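Home | Magazine | Features | Supply and Stores | Subscribe | Search

The Small Box: Rethinking the Clinic Resupply Carton at Hurnuver

October 15, 2021

Every remote clinic served by the Hurnuver regional store receives a small carton of consumables between its main deliveries. The carton has never attracted much attention. It holds face masks, dressing pads, syringes and a few boxed items, and it is expected to arrive complete, clean and easy to open. In the past financial year the store sent out 3000 of them.

A review of the carton began in August, following comments from clinic staff at Skirport and Stendmont. The contents were considered sound. The comments concerned the order in which items came to hand, the condition of the mask stack on arrival and the quantity of filler that had to be discarded. The organisation accordingly resolved to examine the whole sequence, from the shelf to the sealed lid, beginning with the way goods are set out at the packing table.

The bins were the first matter to be settled. The store had previously worked from the suppliers' outer cartons, which varied in height and were frequently torn down as they emptied. These have been replaced at the trial table by blue plastic bins, placed side by side, with one line of stock in each wherever the range permits. Masks have a bin to themselves. They are laid in as a stack and kept flat, as a stack that has been pushed about in a deep carton is tedious to square up again.

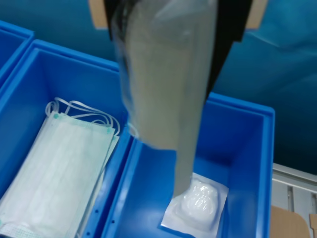

Setting Out the Table

The trial table is a slatted aluminium one of generous size, and its size was the reason for selecting it. Cartons reach the store as flat blanks, and a blank occupies considerably more room than the box it becomes. On the former benches, blanks were stored upright against a wall and brought over singly. The present arrangement allows two to be laid out together, with the bins in a row along the near side.

A piece of oriented strand board goes under the bins. It was at first regarded as a temporary measure, but it has been retained, and the store intends to specify the same board for the second table. Staff had asked for a defined place for stock that did not depend on tape or painted lines, and the board provides one.

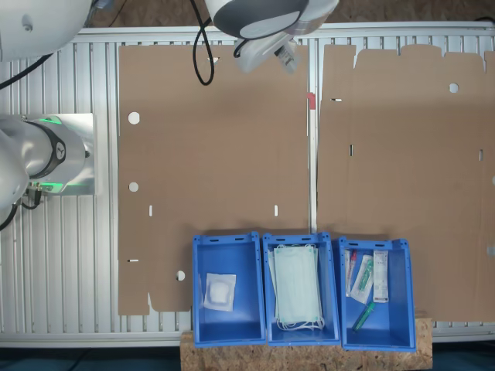

Two carton blanks laid flat on the slatted table, with the blue bins along the lower edge.

The blanks themselves have prompted more discussion than any other part of the work. They carry round holes and narrow slots, and the edges are cut into tabs and flaps. New staff do not always find it obvious which edge should face them. Guidance now issued by the store asks that both blanks be placed and checked before any stock is handled. Fold lines are to be inspected for crushing, and a blank with a torn tab is to be set aside for internal use.

The supplier, Tomić, delivers blanks in bundles of 600. Under the old arrangement a bundle was opened on the floor beside the bench, and the lowest blanks often suffered for it. Bundles are now opened on a low trolley and brought up a few at a time.

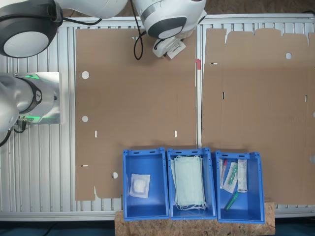

Mixed stock presents a different difficulty. Masks and pads are uniform and can be judged at a glance, whereas syringes, capped tubes and small boxed items share a bin and must be told apart by cap colour and label. The review considered a separate bin for each, and the proposal has not been abandoned. It would, however, lengthen the row beyond a comfortable reach, and for the present the mixed bin has been kept on the right, farthest from the pads.

Sealed packets are left sealed throughout. A pad travels in its own packet, and any packet found open is withdrawn from stock - a rule that predates the review and was confirmed by it without amendment.

Paper at the Other End

Clinics were also consulted on what should be included in print. The earlier carton contained a contents sheet, a returns form and a notice concerning storage temperatures, all folded together. Most respondents read only the first. The trial carton carries a single sheet, printed in larger type, with the contents listed in the order in which they are removed.

Stendmont has received 388 cartons packed under the trial arrangement and has asked for one further change, namely that masks be placed uppermost. The clinic's view is that they are wanted first and spoil most readily beneath heavier goods. Skirport prefers them at the side. The two requests cannot both be met with the present carton, and a revised internal divider is under consideration.

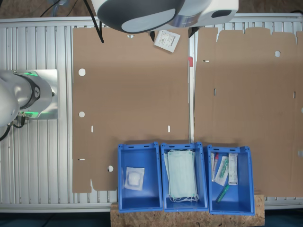 The middle bin holds the masks, their white ear loops at the lower end of the stack. A sealed pad packet lies in the bin to its left.

The trial will continue for a further 12 weeks. Clinics wishing to comment on carton size, contents or labelling may do so on the reverse of the contents sheet, which should be returned with the next empty crate.

Related features
Labels That Survive the Cold Room
Stendmont Clinic Reopens Its Dispensary
A Short Guide to Stock Rotation in Small Stores
The Skirport Road: Deliveries in the Wet Season

Contact the editors | Copyright Hurnuver Regional Store | Back to top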